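Second month of robotics club

I said in September that I would write something up after each block of sessions, and then I missed the first one, so this covers both.

The club meets in the evening in the big room at Rultthorpe, the one with the green floor. I had thought we would spend the autumn building things. Most of it has gone on picking up flat objects, which was Wouter Vanhove's idea. He runs the club and he wanted a task that sounded easy and would keep us busy until the break. It has done that.

The task is a white board lying flat. The gripper has to come down over it, close, lift it and hold it for nine seconds. Every team gets the same board and the same gripper, and you write your own approach and closing routine. At the end of the term there is a small competition against the club from Stundlow, who have been at it for longer than we have.

Our team is two people, me and a guy who drives over from Salem after work. We call our program Berkex, for no reason that I can remember. He does the arm motion and I do the fingers.

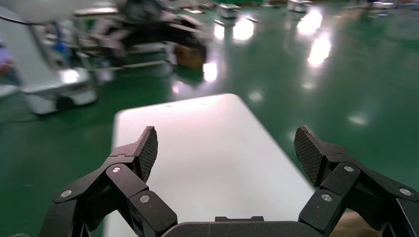 Why is a flat board harder to pick up than a box? A box has sides for the fingers to press on, and a board lying flat has only a thin edge, so the fingers have to come in very low and very level or they slide over the top.

We found that out in the first session. Our first routine came straight down and closed at one speed. The pads went over the top of the board and met in the middle. Wouter told us to go lower, so we went lower, and then the fingertips pushed on the surface underneath and the arm stopped itself for safety. That happened a lot.

What works better is to open the fingers wide well before we get there, come down slowly, stop just short, and then close in small steps while the arm drops a little between each step. It is slow to watch. The other change was lining up with the long sides of the board first. If we come in at an angle, one pad touches before the other and the board turns.

The program is now 534 lines, and a good part of that is old code I have been told to delete. I will do it before the next session.

Still to fix: the hold. We can lift the board, but it tips toward one end if we are not near the middle. My partner wants to measure the middle every time and I want to use a fixed offset. We are going to try his way first.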